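Progress report to the Brident Fund
Project: Shared work, shared say – bringing automation into the Dresell packing and repair shop at Urnville
Period covered: May to the end of last month

Dear friends at Brident,

Thank you for your patience with this report, and for the kind note you sent with the second payment. It went up on the kitchen board and it's still there, under the holiday rota.

When we wrote to you in May, we had a plan, a lot of nervous questions from the floor, and not much else. The plan was that Leka, the robot arm Dresell is buying for the small-goods line, would learn its handling from the people who already do that work, and that those people would be paid for the teaching as skilled work, at the same rate as a shift lead. I'm very glad to say that both halves of that have held. We now have 6 people trained as demonstrators, all of them from the packing benches, and between them they have recorded 1,177 demonstrations with the hand-held grippers. Of those, 292 were set aside when we went back over them, mostly for hurried starts or a marker turned away from view, and I would like you to know that figure as well as the bigger one.

The recording is done at an ordinary desk, one person at a time, with a gripper in each hand. 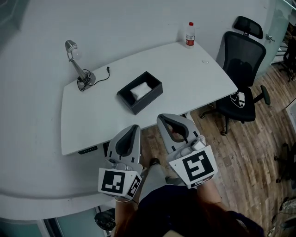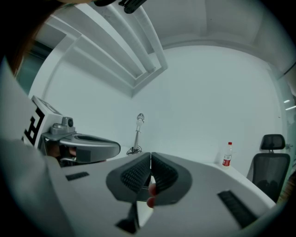

Amra Dumitrescu
Workplace Change Lead, Dresell, Urnville

What has it meant for people's days? The first thing I'd say is that demonstrating is more tiring than any of us had guessed. You would think that picking things up and putting them down would be a rest after a morning on the line, but you are holding a tool in each hand and thinking about every movement, and by the second hour your shoulders let you know about it. We had written full-day sessions into the proposal. We dropped those in the second week, and a session is now two hours at most, with a proper break in the middle and bench work or paperwork afterward. It has slowed us down a bit – roughly 5 weeks against the schedule you approved – and I would make the same choice again.

The second thing is that people have started to talk about their own work differently. A packer who has folded cloths for years has to decide how she really does it before she can show it, and two packers at the same bench will often find they do it in quite different ways. Some lovely arguments have come out of this! We now keep a notebook by the bench where these get written down, and the training lead has begun using it with new starters, which wasn't in the plan at all.

I don't want to paint it all in sunny colors. There is still worry about what happens once Leka is on the line, and I hear it most from the evening shift, who have had fewer chances to take part. Management has confirmed in writing that no packing post will be cut during the life of your grant. People quite reasonably ask about the year after that, and I can't yet give them an answer. A meeting with the site director is being arranged, and the evening shift will pick their own speakers for it.

On money, we are under on equipment and over on wages, for the reasons above. With your agreement we'd like to move the unspent equipment money across to pay for evening demonstrators. The revised budget sheet is attached, and I would be grateful for a yes or no by Fri 8 November, so that I can get the evening rota out in good time.

You asked last time whether you might come and see a session. Please do! Afternoons are best, and there is parking behind the loading bay if you ring the gate first.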